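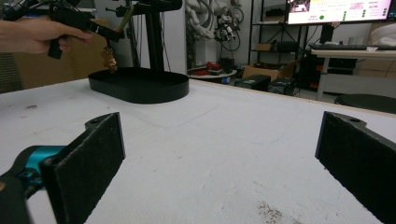 White bench tops — regret it?

tridcombe_tinkerer
I'm doing up the workshop and I've got as far as benches. Went for white last time and I loved it for a month. Dropped screws show up a treat, the whole room feels brighter, even my tea tastes better (it doesn't). But the scuffs! I've tried Duvent cream cleaner, washing-up liquid and a magic sponge, and the grey marks just move about. Is it worth buying white again, or do I go dark and squint?

mossy_gate
White every time. Mine's 14 years old and looks like a school desk, and I couldn't care less. It's a bench.
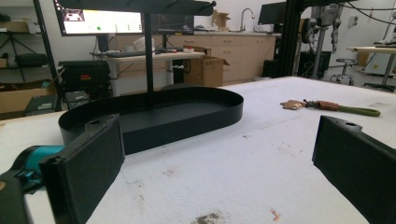 planer_pat
Disagree, sorry. I had white and spent every Friday scrubbing it. Swapped to a mid grey from Geddes in Indlow, came to almost 300 quid with delivery, and I've wiped it down twice since Christmas. Glue still shows up, dust doesn't. Bliss.

mossy_gate
Dust not showing doesn't mean you haven't got any, Pat!

planer_pat
I know I've got dust. I just don't want to look at it while I'm eating a sandwich.

tridcombe_tinkerer
Ha. 300 is more than I wanted to spend though. Anyone just lay a sheet of something over the top and bin it when it gets grim?

oddsocks77
Yes, hardboard painted white, held down with double-sided tape round the edges. Go easy on the tape or you'll never get it up again. I flip mine when one side's had it, so you get 2 goes out of each sheet — then it goes under the car for oil drips.

tridcombe_tinkerer
Right, that's the weekend sorted. White hardboard it is, and Pat can keep the grey.
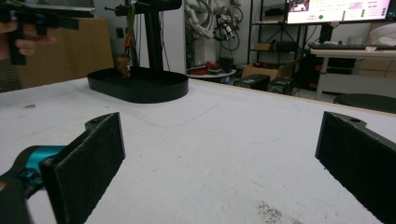

Reader comments

benchdog: Wax the hardboard first, glue pops right off.

lina_k: Team grey here.

1143 views · 14 shares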